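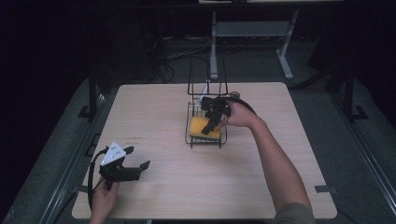 Black wire sink rack with a sponge in the tray section, on a light wood tabletop.

Drulava Introduces Open-Wire Sink Rack With Low Tray and Upright Loops

Drulava, a maker of wire goods for kitchens and utility rooms, will begin shipping its Nomska sink rack in December. The Nomska is a countertop rack for sponges, brushes and small dishes. The first production run is 2,000 units, all in black.

The rack has two working sections. The base is a low tray of parallel wires that holds a sponge or scouring pad flat. Upright loops at the back hold plates, lids or a cutting board on edge. Both sections are open, with no solid panel and no built-in drip pan. The rack ships assembled and has no screws, clips or suction cups.

"The earlier rack, the Toler, had a deep basket, and customers wrote to us about reaching down into it," said Vasco Pacheco, product manager at Drulava. "With the Nomska we lowered the tray and moved the height to the back. A sponge can be lifted straight up or slid off the front."

Wire Spacing and Sponge Support

Wire spacing in the tray was set for standard rectangular kitchen sponges. A sponge placed along the wires is supported over its full length, and air reaches the underside between the rods. The rack accepts plain foam sponges and two-layer sponges, with either face down.
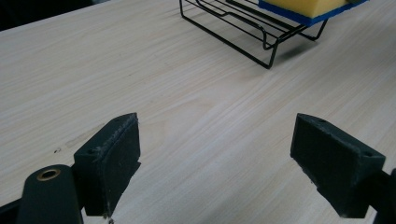

Two-layer sponge, yellow over blue, lying flat across the wires of the rack.

The rack stands on bent-wire feet formed from the same rod as the frame. Drulava recommends a tray or folded towel underneath when the rack is used on unsealed wood. The coating should be washed with dish soap and a soft cloth. Steel wool and abrasive powders will damage it.

Before release, Drulava sent trial racks to 566 households and asked them to report on placement, stability and cleaning. Comments from the trial led to 2 changes: a wider stance at the feet and a larger bend radius at the front corners of the tray. 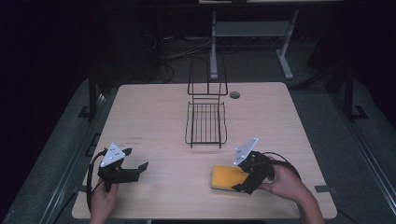 Placement of the rack depends on the layout of the counter and on which hand is used for washing. Drulava advises leaving clear space on at least one side, so that a sponge can be set down next to the rack while the tray is rinsed or wiped. The rack should stand back from the front edge. A position near the middle of the surface and slightly toward the rear, with the sponge flat on the wood to one side, leaves the tray open for cleaning. On a narrow counter the rack can be turned so that the loops face a side wall.

The Nomska will be sold through Griffiths stores and by mail order from Drulava. The Toler remains available while stock lasts. Retail buyers can request samples and carton specifications from the Drulava trade desk, which closes at noon on Thursday.

Media contact: Vasco Pacheco, Drulava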